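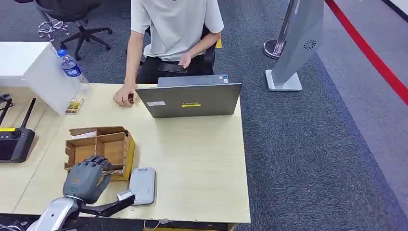 Fig. 6 Organiser set on the desk with an open laptop

Section 4. Placing and filling the organiser

This section covers the Rosside desk organiser once all the dividers are in. If you have not yet slotted the dividers together, go back to Section 3. The steps are the same for the Rosside and the Rosside Sun, except where marked.

4.1 Choosing a position

The assembled organiser is 283 mm wide. It is meant for a flat, dry desktop and should not be hung on a wall or stood on its end.

1. Clear a space near one of the front corners of the desk. Leave the middle for your laptop or keyboard.
2. Wipe the desktop with a dry cloth. If you use a damp cloth, wait until the surface has dried fully before going on.
3. Stand the organiser with the tall back panel away from you and the low front wall facing you.
4. Slide it back until the whole base is on the desk. Keep at least 5 mm between the front wall and the desk edge.
5. Press down lightly on each corner. If one corner rocks, a divider is sitting high in its slot. Lift it out and push it home again.

CAUTION: Keep drinks on the other side of the desk. Corrugated board that has been soaked will not recover its shape, and water damage is not covered by the Stallton guarantee.

Note: On a shared desk, agree on which side is the front before you fill the compartments. Turning a full organiser is awkward and the taller cards tend to fall forward.

4.2 Sorting before you fill

Most people get a better result by sorting everything flat on the desk first. Allow a quarter of an hour or so for a full set of cards and papers.

1. Take everything out of the compartments, including packing slips and the assembly sheet.
2. Make one pile for stiff items: picture cards, postcards, thin booklets and covers.
3. Make a second pile for loose paper such as receipts and notes.
4. Put pens and other round items to one side. They belong in a pen holder.
5. Turn the stiff items so the printed faces all point the same way.

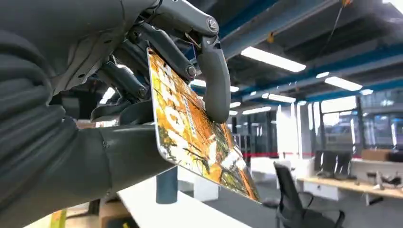
Fig. 7 Stiff item with a printed autumn design

6. Check the corners. Flatten any that are bent, or the card will catch on the divider notches.
7. Sort by height, with the tallest at the back.

Glossy cards can stick to each other in warm weather. If you are storing a lot of them, place a strip of plain paper between every few cards — baking paper cut to size also works well.

4.3 Filling the compartments

1. Start with the back row. Hold the card by its edges and lower it straight down between the dividers.
2. Let go once the bottom edge touches the base. Do not push.
3. Fill the back row from left to right, then move forward one row.
4. Put loose paper in the front compartments last. Slips can lie flat, but fold anything longer than the compartment.
5. Stop when a compartment is three-quarters full. You should be able to tip the cards forward with one finger and read the one behind.

CAUTION: Do not force a card that is wider than the compartment. The slotted joints will spread and the row beside it will lean. Remove a divider as described in 3.6 and use the double width.

Rosside Sun only: the front compartments are 84 mm wide. Standard business cards should be stood on their short edge.

4.4 Electronic items

Flat devices such as power banks and chargers should be kept on the desk next to the organiser and never inside it. Board holds heat, and a charging cable pulled across the front wall will crease it over time.

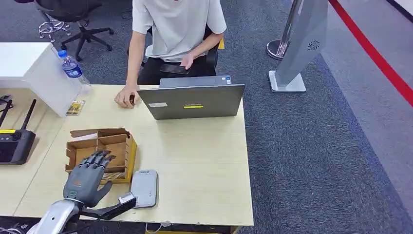 Fig. 8 Flat grey device to the right of the organiser

1. Place the device on the desktop, clear of the front wall.
2. Run the cable away from the organiser towards the back of the desk.
3. Unplug the device before you move the organiser.

If you have the Protel cable clip, fix it to the desk itself. The adhesive pad will tear the surface of the board.

4.5 Taking cards out and putting them back

1. Tip the cards in front forward.
2. Lift the one you want by its top edge, straight up.
3. While it is out, lean it against the front wall below its own compartment. This makes it easy to see where it goes back.
4. Return it before taking out the next one.

Do not leave cards leaning at the front in direct sun for long periods. Printed colours fade, and glossy stock may curl.

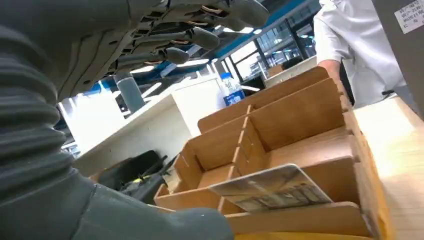

The leaning trick in 4.5 is fine for one card, but with two or three mine slid down flat on the desk and I lost track of the order. I now put a folded slip of paper in the empty compartment as a marker, with the title written on it, and that has worked well for a set of 90 postcards. (Comment from a Rosside user, April)

Reply from Stallton: A paper marker is a good method and will do no harm to the dividers. Keep it shorter than the cards on either side so it does not bend when you tip them forward. For moving the organiser to another desk, see Section 5.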